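Progress report to Starance: gripper trials, January

Hi all, and thanks for being patient with me while we got the second arm wired up! Since my last note we've put both grippers, the Ayala two-finger and the Adix soft one, through 368 picks on the mock store wall at Prallcombe. I still think shop restocking is the right test for them, mostly for the thin, slippery packaging.

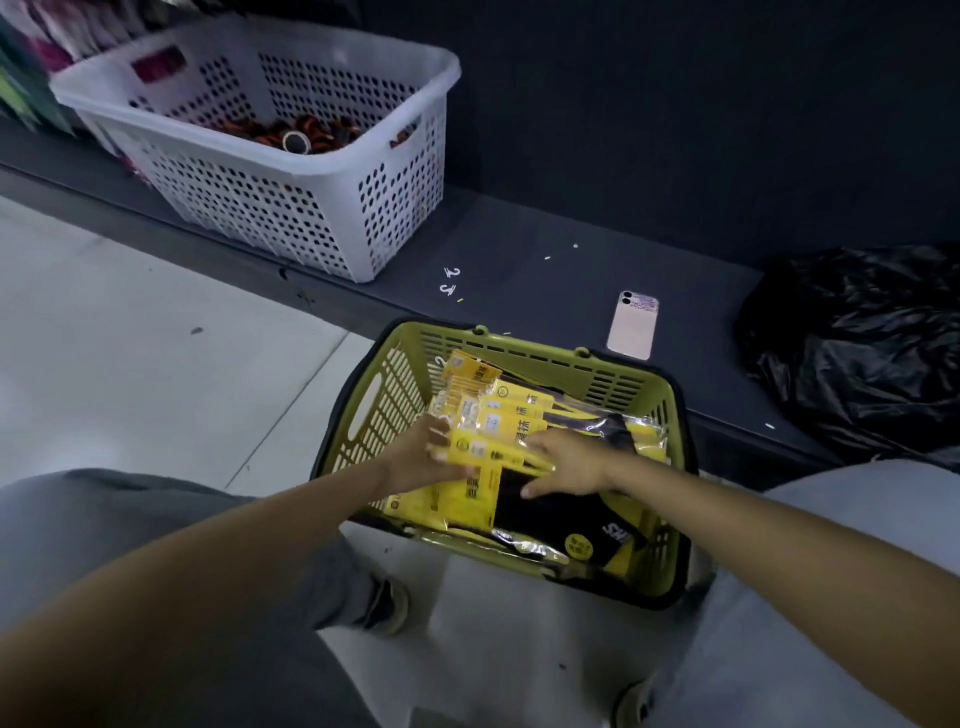

The Ayala is great on anything with a stiff card edge. Give it a loose plastic sleeve, though, and it slides right off (41 drops so far, grr). The Adix dropped 31, mostly on heavier packs, and it's slower to let go. I've moved the wrist camera up a bit and that helped both of them, more than I expected.

Pegs are the next headache. Getting a pack off a hook means lifting before pulling, and our controller likes to do both at once. Sumeya Mekonnen rewrote that part of the motion and I'm running it on sock packs first.

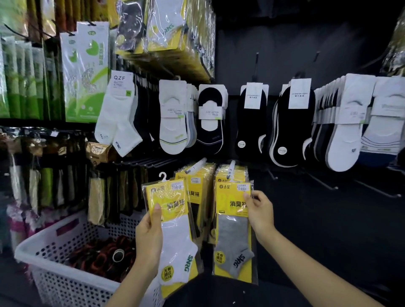 Photo: Prallcombe gripper trials

I'd like to get to 1,000 picks before we choose one, so please don't make me pick a favorite yet! On money, we're fine, except that the Adix fingertips wear out fast and I'd like to order another set. Could someone let me know if that can come out of the parts budget? I'll send the full drop log with the next report.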